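**Clearance rules when picking up hollow things in simulation?**

*Nhi Doãn, December 8, 2020*

I'm writing the house rules for our sim grasping tests on Arkex and I've got stuck on vases. Our draft says the fingers must be open and lined up before anything closes, and that a run is void if the arm touches any other object. Fair, or too strict? I've done 291 runs since November and I'd hate to bin half of them!

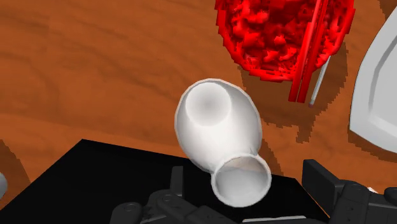
*White vase on its side, gripper fingers at the bottom, plate over to the right.*

**Mbwambo**

Keep the touching rule, but log contacts instead of voiding the lot (we did that on Flornum and were much happier). I'd fix your start poses too, say 4 per object, and write down which end of the vase faces the gripper. A wide mouth and a narrow one are different tests, so don't average them together.

**grenix_fan**

just close slower, worked for me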